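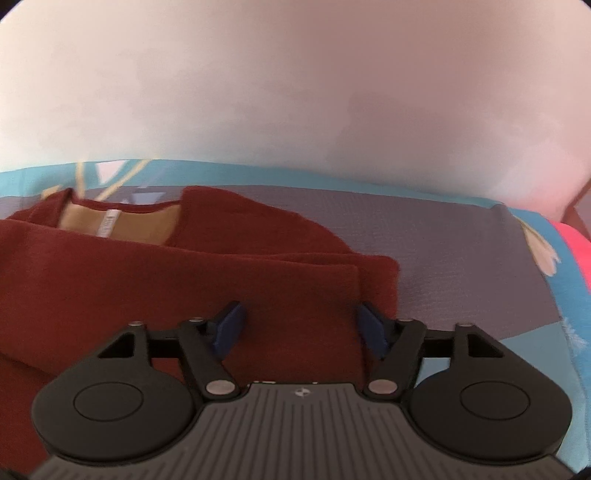 La prenda roja, doblada sobre la colcha. Octubre.

Notas rápidas de la visita a la hilatura de Tonham, escritas en el tren de vuelta, perdonad el desorden.

Llegamos a las nueve menos diez. Frío, niebla, la puerta de visitantes por detrás (la de delante es solo camiones, nos tocó dar toda la vuelta). Grupo de 18, casi todos de tiendas pequeñas o de talleres de arreglos. Café malo, galletas muy buenas. Nos dan tapones para los oídos y una bata que a mí me llegaba a los tobillos.

Guía: Akua Boateng, jefa de tintorería. Habla deprisa y sabe muchísimo. Primera parada, el almacén de fibra. Balas hasta el techo, lana y mezclas, cada una con su ficha de lote. Huele a oveja y a cartón. Luego cardas, ruido tremendo, no se oye nada, Akua por señas. Los tapones sirven de poco.

La hilatura en sí, más tranquila de lo que esperaba. Husos y husos. Cambian bobinas cada 22 minutos en la linea fina y en la gruesa no me dio tiempo a apuntarlo. Pregunté por los jaspeados: mezclan la fibra ya teñida antes de hilar, dos o tres tonos del mismo color, y de ahí sale ese aspecto un poco irregular. Yo creía que se hacía después. Pues no.

Tintorería, lo mejor del día. Tienen 3,277 recetas de color archivadas, con muestrita de hilo grapada en cada cartulina. Solo de rojos hay un armario entero. Teja, óxido, vino, granate, uno que se llama Plestska y que nadie supo decirme por qué. Me quedé mirando los óxidos más rato del permitido y tuve que correr para alcanzar al grupo.

Comida en la cantina, sopa y pan. Me senté con Pin-yu Hung, que compra para Livby, y hablamos de devoluciones todo el rato. Lo de siempre: jerséis lavados a 60 y luego la culpa es del hilo.

Por la tarde, sala de ensayos. Lavan, secan, frotan, estiran. 13 ciclos de lavado para el punto fino antes de dar el visto bueno. Las muestras de Quartey estaban en la mesa, no dejaban tocarlas, una pena. Tambien nos enseñaron el rincón del secado en plano, con rejillas, y repartieron una hoja de cuidados. De la hoja copio la consulta que más les hacen: 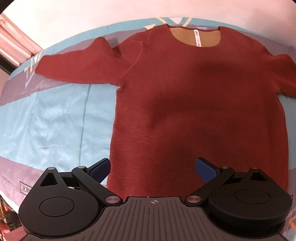
¿Cómo se seca un jersey de punto fino para que no se deforme?
Extendido en horizontal sobre una toalla seca, lejos del radiador y del sol directo, dándole la forma con las manos cuando aún está húmedo. Colgado de una percha se alarga por los hombros.

Salida a las cuatro y cuarto. Tienda de fábrica minúscula, solo aceptan efectivo, id preparados. Compré dos conos en color teja y un saquito de restos. El autobús a la estación pasa cada hora y lo perdimos por poco, así que a pie, cuesta abajo, con los conos en la mochila.

Para apuntarse a la próxima hay que escribir a la oficina de Tonham, las plazas van por orden de llegada.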